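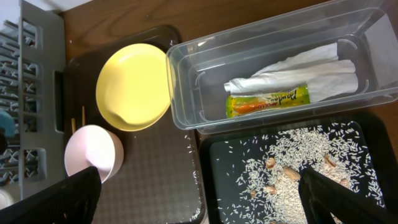
Care of Wooden Worktops and Tables
Household Advice Sheet, Celtow Residents' Service
Last revised 9th January

Wooden surfaces are found in many Celtow kitchens and will give long service if they are looked after regularly. The guidance below applies to oiled and waxed wood. Tenants whose worktops have a varnished finish should consult the separate sheet, available from the Nadar Road office.

Daily cleaning

Wipe the surface with a soft cloth wrung out in warm water and a little washing-up liquid. Wipe again with clean water and dry at once with a tea towel. Scouring pads, bleach and cream cleaners should not be used, as they strip the oil and leave pale patches.

Standing water

Most damage reported to the Service is caused by water left beneath dish racks, trays and washing-up bowls. A rack which stands on wood should be lifted each evening and the area underneath dried. Where a drip tray is fitted, empty it before it is full. Black marks around the feet of a rack show that water has entered the grain.

Hot pans

Pans taken from the hob or oven must be placed on a trivet or a folded cloth. A white ring left by heat or steam will often fade if rubbed lightly, along the grain, with a little oil on a soft cloth. Several attempts may be needed.

Stains

Tea, beetroot and turmeric should be wiped up immediately. For older stains, rub with half a lemon and fine salt, leave for ten minutes, rinse and dry. Stains that remain may be sanded by hand with 100 grit paper. Always work along the grain, and oil the sanded area the same day.

Oiling

Oil the surface twice a year, in January and again in June. Clear the worktop completely and allow it to dry overnight. Apply a thin coat of food-safe oil, wait 20 minutes and remove the surplus. A 75 ml bottle is sufficient for a small table. Cloths used for oiling can catch fire by themselves if left in a heap; soak them in water and lay them flat outdoors to dry before disposal.

Loose joints, splits and any swelling near the sink should be reported to the repairs desk, quoting Sheet 2,413.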